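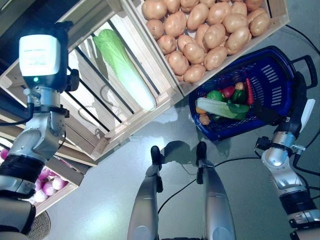

Crates and Baskets: Vegetable Day at Sosgate

Posted by Yolandi Naidoo on Monday, May 6, 2024

I love a heap of potatoes. I always have! Give me a crate filled right up to the rim and I'll stand there admiring it long after everyone else has moved on to the coffee. So you can guess how happy I was to put this gallery together. It's all about vegetables and the things we keep them in and carry them home in, and I've added notes on what we like to cook with them (some of you asked, and I needed very little encouragement).

For anyone new to these pages, Sosgate is our indoor produce hall, and Tremblay is the farm that grows most of the roots and cabbages we get through in a season. Last October we went through 1,030 pounds of potatoes, which was a record for us, and I'm still a little giddy about it. Scroll on, and write to me if you have a favorite.

The potatoes
Tan skins, a good round shape, heaped high in a light wooden crate. I think slatted wood is the nicest thing you can put a potato in. Air gets through, the crate is easy to lift from either end, and the color of the wood looks so good with the color of the skins. My favorite way to eat them is the simplest: boiled whole, cracked open with a fork, then butter and far too much pepper. If you're roasting, 60 minutes in a hot oven does it in my kitchen, and I shake the pan halfway through.

The napa cabbage
One long napa with a crate to itself, like a guest who got the big bedroom. I adore how the color goes from pale green at the leafy tip down to nearly white at the base. The two ends cook so differently that I treat them as two vegetables. The thick part gets sliced thin and goes into the pan first with ginger and garlic, and the leaves go in right at the end, just until they flop. It makes a wonderful slaw too, with rice vinegar and a spoonful of sugar.

The crates
These deserve a note of their own. Open slats are my favorite kind, and I like a crate set down at an angle so you can look straight into it as you walk up. At home I keep two by the back door, one for onions and one for whatever the garden is doing. Ours get brushed out with a stiff brush and left in the sun for an afternoon, and they last for years. Flimance, the little workshop over in Stostberg, repairs slats for us when one splits. They did 12 crates for us over the winter, and I can't find the mended places on most of them.

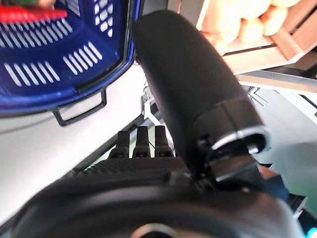

The blue basket
Now for the shopping basket, and what a blue! Royal blue, with a glossy rim and rows of narrow slots all through the sides. I have a real soft spot for a plastic basket. You can rinse one under the tap in seconds, crumbs of soil fall straight out through the slots, and a bright color makes even a dull bunch of turnips look like a treat. There's something red in it and a bit of green as well, and I can't think of a better start to a basket than that.

Packing it
My own order for packing never changes. Potatoes and other heavy roots go on the bottom, then anything long laid flat along one side, then the cabbage, and soft things last of all. Herbs ride in my coat pocket (my pockets smell terrific in summer). If you've got eggs, please carry them separately. I have learned this more than once.

Getting it home
Take the potatoes out of any plastic as soon as you're in the door and put them somewhere dark and cool, well away from the onions. Napa likes the fridge, loosely wrapped, and it keeps much longer than people expect. I peel off the outer leaves as they get tired and carry on using the rest, sometimes for a couple of weeks.

Soup, because I promised
Fry an onion gently in butter, add a few potatoes cut small, cover with stock and simmer until they're soft. Mash some of them right in the pot. Stir in a big handful of shredded napa and give it five minutes more. Salt, pepper, a little grated nutmeg if you're in the mood. It's even better the next day, and it freezes well if you leave the cabbage out and add it fresh when you reheat.

More galleries are on the way, with squash next and then a whole page on beets. Send your recipes to the Sosgate desk and I'll cook as many as I can!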